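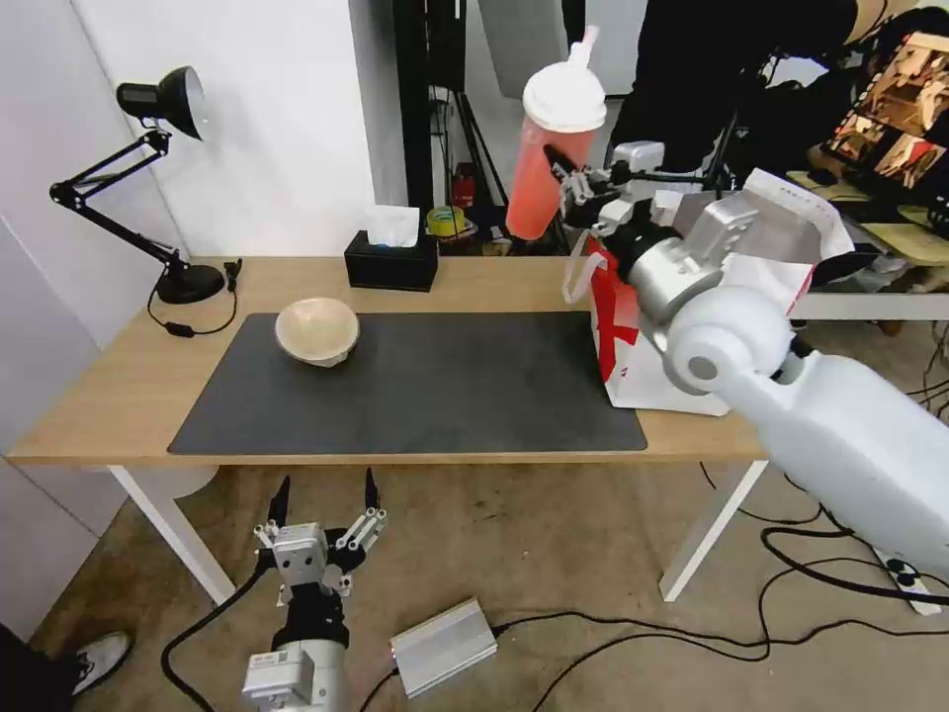
**Progress report: order database move, Dresora to Padent**
August 2, 2020

Work since the last report has gone mostly on the indexes and on the overnight load. The main tables are all on the new server and the row counts match the old one. The switch itself has not been made, and I am asking for it to move back by 3 weeks, for the reasons given under "Cabral feed".

## Tables and data

All 355 tables on the Dresora list have been copied. Of these, 42 needed their column types changing on the way across. Most were date columns that had been stored as text, in more than one format, and sometimes with the day and month swapped. Where the order of day and month could not be worked out from the row itself, I used the invoice date from the parent order. Rows with no parent order went to a holding table called `date_unsure`, and someone in accounts will need to go through them before the switch.

The old customer table had no unique key on the account number. Duplicates have been merged where name and postcode agreed. The rest have been left as they were and flagged.

## Speed

The monthly sales report was the slowest query on the old server and was slow on the new one too, at first. The plan showed a full scan of the order lines every time. An index on order date and branch, with the net amount included, has cured that, and the report now comes back while you wait.

Two other indexes I tried made no difference to reading and slowed the overnight load, so they have been dropped. I would sooner add indexes after the switch, when we can see what people run, than guess at them now.

## Cabral feed

The stock feed from Cabral is the part that is behind. It still writes straight into the old tables with a shared login, and it relies on a trigger that nothing in the notes mentions. The trigger rounds quantities to whole numbers before saving. I left it out of the first copy, and the stock totals drifted for two nights before the check picked it up.

It has been rebuilt as a stored procedure, with the rounding written out in plain view. Cabral have agreed to call the procedure and to use a login of their own, but their change will not be ready until later in August.

## Backups

Full backups run nightly and log backups run through the day. One full restore has been done on the spare machine at Rotow, and the restored copy passed the consistency check. A restore to a chosen point in time has not been tried yet – it is next on the list.

## Money

Spending is within the budget. The licence for the second server has been paid for. Keeping the old server on during the extra weeks means one more month of hosting, which can come out of the sum set aside for testing.

## Needed from you

- Agreement to the later switch date
- A name in accounts to deal with `date_unsure`
- A decision on how long the old server is kept, read-only, after the switch. I suggest 2 months.

The next report will cover the point-in-time restore and the first full run of the new stock procedure.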